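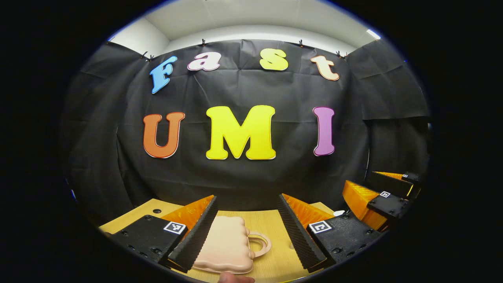
## Letters on cloth: notes from the October display session

The October session was on making a sign from cut-out letters and a cloth backdrop. It was the best attended of the season so far, and several members who missed it have asked for the notes. Nadine Chamoun led the evening and has looked these over.

**The cloth**

Nadine recommends black for most small rooms. Bright letters read well against it, and it hides whatever is on the wall behind. White or cream cloth shows every shadow and tends to look gray under ceiling lights.

Creases were the main topic of discussion. A cloth that has been stored folded will keep its fold lines for a long time after it is hung. There are two ways to deal with this. You can iron it on the back at a low setting the day before, or you can hang it early and let the weight do part of the work. Neither gets rid of everything. From the middle of a room the lines are hard to notice once there are letters on top, and Nadine's advice is to stop worrying about them at that point.

If you have somewhere to keep it, roll the cloth on a cardboard tube after use. Fabric stores will usually give you a tube if you ask.

**Hanging it**

Small clips along the top edge are enough for light cotton. Start at the two upper corners and put a second clip close to each one, as the corners take most of the pull. Then fill in the middle. Leave a little slack between clips. If the top edge is stretched tight, the cloth ripples below it and the letters will not lie flat.

Heavier fabric needs a pole through a sewn sleeve. We tried clips on a velvet piece during the session and it came down twice.

**Choosing letters**

Mixed colors work well for a short word. For anything over 7 letters, Nadine suggests holding to 2 or 3 colors and repeating them. Orange and yellow stand out most on black. Pale pink and lavender are softer and do better at a larger size.

An outline makes more difference than people expect. A thin white border around a strong color gives a clean edge. A pale letter can take a darker border of its own color, such as magenta around pink or orange around peach. Cut the border piece first, glue the letter to it, and trim last.

You can mix capitals and lowercase. If the sign has two rows, make one row clearly bigger than the other. Two rows that are almost the same size look like a measuring error.

**Spacing**

Lay everything out on the table before you put anything up. Set the letters by eye, then step back to the door and look again. A ruler is useful for the height of each row, but equal gaps measured with a ruler often look uneven, especially next to a letter like T or A.

A slight tilt on a letter or two is fine for an informal sign. For a memorial or an award table, keep them straight.

**Attaching them**

Double-sided tape holds card to cotton for an evening. For a longer display, use small squares of hook tape on the back of each letter, after testing one on a corner of the fabric. Felt letters can be pinned from behind – this takes longer, but they can be moved as often as you like.

Put up the first and last letter of each row, then the middle, then the rest.

**Supplies**

The Cuten card we used cuts cleanly with scissors and comes in all the colors mentioned here. The Liveo card is thicker and needs a craft knife. There are 37 sheets left in the supply cabinet, mostly yellow and blue. Please write down what you take so we can reorder. Akl has raised its price on hook tape, and if you know of another supplier, let Nadine know.

Two members asked about borrowing a cloth for home use. You can, for up to a week. Bring it back rolled if possible, and return the clips with it. We are short of clips again.

**Next session**

We will make paper garlands, using the pattern from the Dronero booklet. Bring scissors and a stapler if you have one. Doors open at 6:30 p.m. and we start at 7. Anyone who wants to finish letters from October can use the back table – Nadine will have the glue and the spare card out.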